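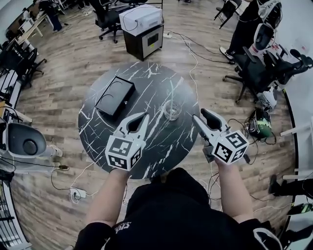

The Khosravi wool throw was assessed by the Nudar Household Review over 18 days of ordinary use in a shared sitting room. It is sold in one size and two weights, and the heavier of the two was tested. Readers who furnish a room in dark tones, with a round dark table of the kind shown, will find that the undyed version stands out sharply and that the gray sits more quietly.

The weave is even and the hems are firm. After 5 washes on a wool cycle the throw kept its shape, although the fringe tangled and had to be combed out by hand. Shedding was heavy in the first week and slight after that. Dark clothing picked up fibers throughout the test.

Warmth is the main strength of the product. At 900 grams it is light enough to carry from room to room, and reviewers preferred it to the Gultemier throw tested in December, which slid off the arm of a chair. The Stirko blanket remains softer against the skin.

The label states a wool content of 70 percent but does not name the other fibers. Reviewer Arash Kazemi asked the seller for this information and had not received a reply by the close of the test.

Rating: recommended, with reservations about shedding and labeling.

Published 27 Dec 2023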